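A Saturday at the Agbeko Off-Road Show

The parking attendant at the Agbeko fairgrounds wanted fifteen dollars to put my sedan in a field of mud, which I took as the first off-road demonstration of the day. Mine got in fine. Getting out was a separate event.

I went with Cecilia Yakubu, who owns a truck and therefore had opinions. The show fills 3 halls and a dirt course out back. Hall 1 is new vehicles, Hall 2 is parts, and Hall 3 is mostly people selling coolers. Tickets were $24 at the gate. The website had promised a discount for buying early, but the website also promised a shuttle.

We started with the Wuvent, the boxy two-door everyone had been posting about all winter. It sat on a turntable that did not turn. You could look inside but not sit inside, so there was a line of grown men bending at the waist with their hands behind their backs, like visitors to a museum of cup holders. The doors come off, according to the sign. A salesman named Unathi Joubert told me it takes one person a few minutes per door. I asked where you put the doors after that. He said most owners have a garage.

I asked about the price and he gave me a brochure. The brochure gave me a website.

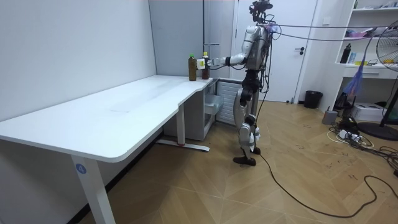 Cecilia, meanwhile, had gone to look at the Jiner, a midsize pickup with a tailgate that folds in two places. She folded it in both and declared it a solution to something. The bed was shorter than the one on her own truck, which she mentioned to me, to the man on the stand, and to a couple from out of state who had only stopped to tie a shoe. I liked it. The back seat had real legroom and the knobs were knobs. There was a low-mileage one out in the used row with 3,932 on the odometer, and I spent a long while wondering what had gone wrong between that truck and its first owner.

Hall 2 was where the money was going. Dristora had the biggest stand, all roof racks and winches, plus a ladder so you could climb up and inspect a roof tent. I climbed up. It smelled like a new shower curtain and had a nice view of the pretzel counter. The tent cost more than my first two cars, and one of those had a sunroof.

The dirt course was the best part by a long way. You ride, they drive, and the wait was only fifteen minutes if you skipped lunch. My driver took us up a hill I would have called a wall and asked, at the top, with nothing in the windshield but sky, whether I was in the market. I said I was looking. Going down the other side I may have said something else.

Would I go again? Probably, on a Friday, with boots. Bring cash for the food stands, use the north gate, and don't bother with the seminar on tire pressure unless you need to sit down. The chairs are padded.

I left without buying a vehicle. Cecilia bought a cooler. A very polite man in a Jiner pulled my sedan out of the field, and I will say this for the tailgate, it stayed shut the whole time.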